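Perkeck's plum trees are out, and it's only February

I walked up to Perkeck before breakfast to get some air, and I came home an hour late with mud to my knees because the wild plums on the north slope have opened. In February! I went up there expecting gray twigs and maybe a few snowdrops by the gate, and there they were, whole branches of white, with bees already working on them.

So that's the news from our end of the valley. I've been keeping a notebook on that slope for 14 years, and this is the earliest I've ever written "plum, open" on a page. Most years I don't get to write it until the second half of March. Last year it was so late I'd given up and gone looking for frogs instead.

The cause is no great mystery. We had that soft spell right after New Year's, when everybody in Prodstead was out walking in shirtsleeves, and then it never got properly cold again. The creek stayed open all month. My back step hasn't frozen once, and I still have a full bag of salt in the shed (bought in November, feeling very clever about it).

What worries me is the next few weeks. A plum blossom can take a light frost, but an open flower at 25 degrees is usually a goner, and we get nights like that here right through the beginning of April. I remember one spring when the whole slope turned brown between supper and sunup. There wasn't a single plum that fall, and the thrushes cleared out early.
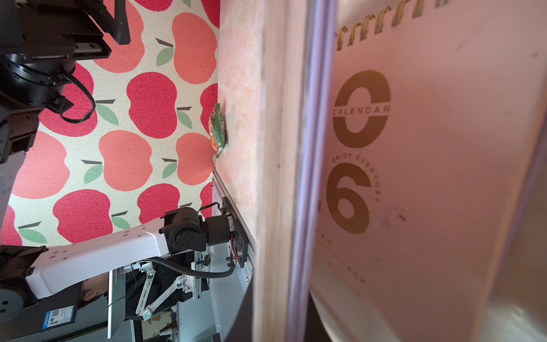

Radka Kos wrote to me by lunchtime to say I was fretting too soon. Her own trees over by Hamann, she said, bloomed early two winters running and still set more fruit than she could pick, because the flowers don't all open together and the late ones on the shady side carry the crop. She'd rather have a warm, dry week for the bees now than a perfect calendar and rain all through bloom.

I'll give her that, and I did go back up in the afternoon to look at the shady side. She's right that the buds there are still shut tight, little green beads. Call it half the slope in flower and half waiting its turn.

The hazels are nearly done, by the way. I knocked one with my sleeve and got no pollen at all, just a few limp catkins down my collar. Coltsfoot is up along the ditch, and I heard a chiffchaff, or I think I did, it only sang twice and then a truck went by.

If you want to see the plums, take the lower path from the Prodstead side. The upper one is a mess where the bank slid in January, and Kai Rieger lost a boot in it (he did get it back). It's 4 miles there and back from the bridge, mostly easy, with one steep bit past the old orchard wall. Go in the morning if you can. The sun hits the slope by nine and the smell is really something, like honey with a bit of almond in it.

The forecast has us staying mild for a few more days, with a north wind after that. I'm going up again tomorrow with a thermometer and a flask of coffee, and I'll post the overnight low when I get back down.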